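About Rostudura

Hi, and thanks for stopping by! I'm Elmarie Buthelezi, and I started Rostudura after a decade of buying equipment for other people's workshops and getting a fair bit of it wrong. We help small shops, repair businesses and training colleges work out what to spend on automation, when to spend it and when to keep their money in the bank for another year. We don't sell robots. We don't take a commission from anyone who does, either, so if I tell you to buy the cheaper arm, it's my real opinion.

Our first customer was Hendricks, a cable and harness repair shop two streets over from my old apartment. They had a quote on the desk for a full sorting cell, and the owner asked me (over very bad coffee) whether the number looked right. The arms were priced fairly. What the quote left out was everything else – mounting plates, cable sleeves, spare gripper fingers, the electrician, the days of staff time spent teaching the thing. By the time we'd added it all up the budget had grown by 50 percent, and they were so glad to find that out before signing. They bought one arm that year and a second one in the next budget.

That job is still how we think. Before we talk about any catalog, we spend up to 90 minutes at your bench watching your people do the work by hand. Then we look at the same job being done on a two-arm bench, with the same sort of parts you deal with, and we write down what it would take to get there. Wires are my favorite test, and also the one that makes me want to go home early. They tangle, they bend, they hook onto things, and no two picks are alike! 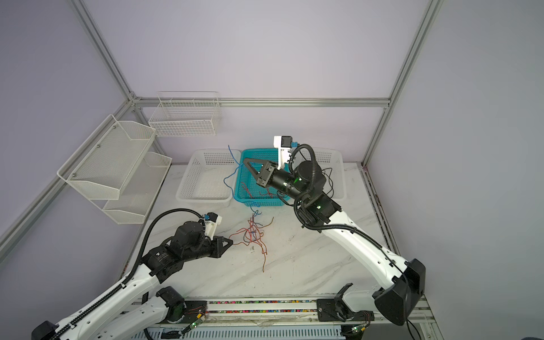
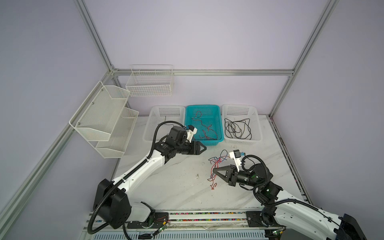 Sorting loose wire at a two-arm bench, with baskets along the back of the table.

So what do you get from us? A plan you can hand to whoever signs the checks. It has a shopping list with a low and a high price for each line, a calendar that shows when the money goes out, and a page on what we think could go wrong. We call the spreadsheet behind it Rarus (my nephew named it, long story) and you keep a copy when we're done. You can change the hourly wage, the number of shifts or the cost of a service visit and see what happens to the payback date. Sometimes it gets a lot worse, and I'd much prefer you see that on a screen in your own office.

A few things we'll nag you about, just so you know. Put the small stuff in the budget. Baskets, trays, rails and brackets look like pocket change until you add them up. Ask how long spare parts take to arrive, and get the answer in writing. Leave room around the table for a person to reach in. And please plan for the power and the floor before the crate shows up – we had a client in Bunosden with a lovely new cell parked in a hallway until the wiring was done.

We're a team of 2 and we like it that way. I do the site visits and the talking, and my business partner does the numbers and reads every line of the warranty. We take on new planning work each March, when a lot of our clients are putting next year's budget together, and we fit in smaller reviews whenever there's a gap. If you already have a quote and just want a second pair of eyes on it, send it over. Those are quick, and I enjoy them.

Page last updated 16/05/2026. Our prices are on the Fees page, and the contact form comes straight to my inbox.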